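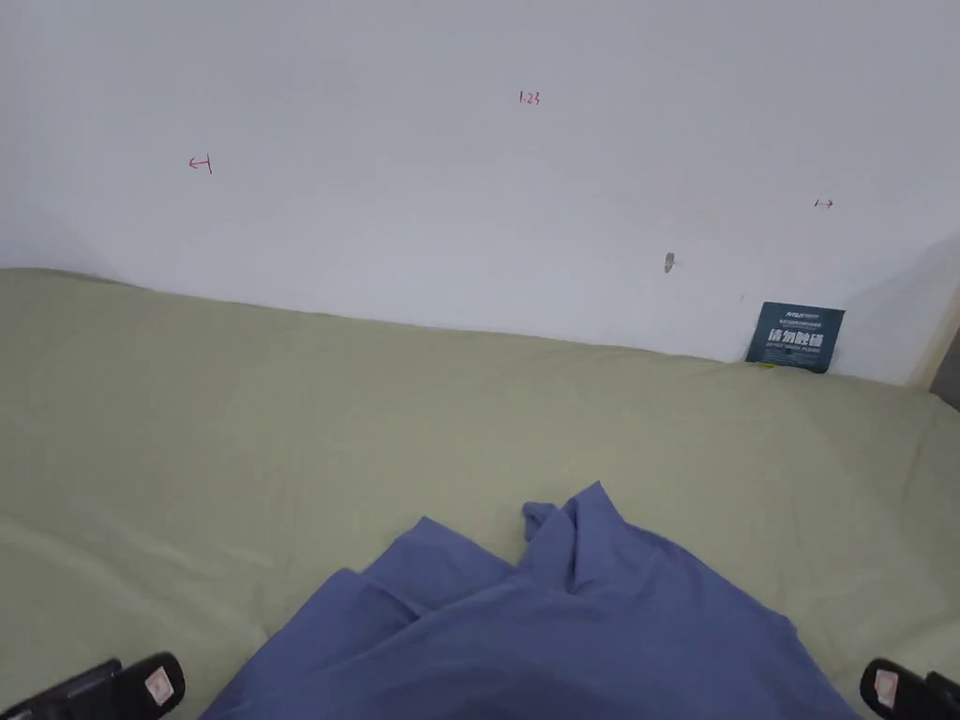
An Afternoon With the Laundry

Hyun-seo Son would like visitors to lower their expectations before they come in. "People hear 'robotics open day' and they expect something that dances," she says. "We have a bed."

The bed is at Clidano, two floors up in the old Nasr building, and on December 11, 2022, it had a green cover on it and a steady line of people waiting to look at it. I was one of them. I had walked past a coffee cart to get there and was already regretting that.

Son runs the household tasks group, and the job on show was picking up clothes with a pair of grippers. Her people work the grippers by hand, and what the hands do is recorded so that a machine can learn it later. She has 497 recordings of blue clothes alone. I asked if she had a favorite. She gave the question more thought than it deserved. "Number 71," she said. "Very clean grasp on the left."

The trouble with cloth, she explained, is that it never has the same shape twice. A box stays a box. A shirt dropped on a bed is a new problem every time, and you have to find an edge in it before you can do anything useful. "My mother does this while talking on the phone," Son said. "I have a doctorate and I need a good night's sleep first." 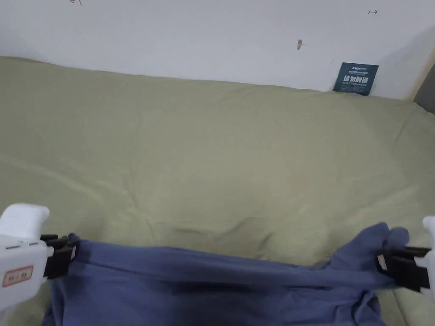

Getting hold of both ends is the part she cares about most. Once the cloth is stretched between two grips, you know where it is, and folding becomes a matter of geometry and patience. Before that it's mostly patience. I was offered a turn, and it took me 93 seconds to lift something I could have thrown into a drawer in two. A boy behind me asked his father if I was broken.

Did she learn anything from the public? "That they pull," she said. "Everybody pulls."

The group moves to a larger room at Brurkero in June, where there will be a closet. Son brought up the closet several times. She has plans for hangers, and she described them to me at the door, with her coat on, until the coffee cart had packed up and gone.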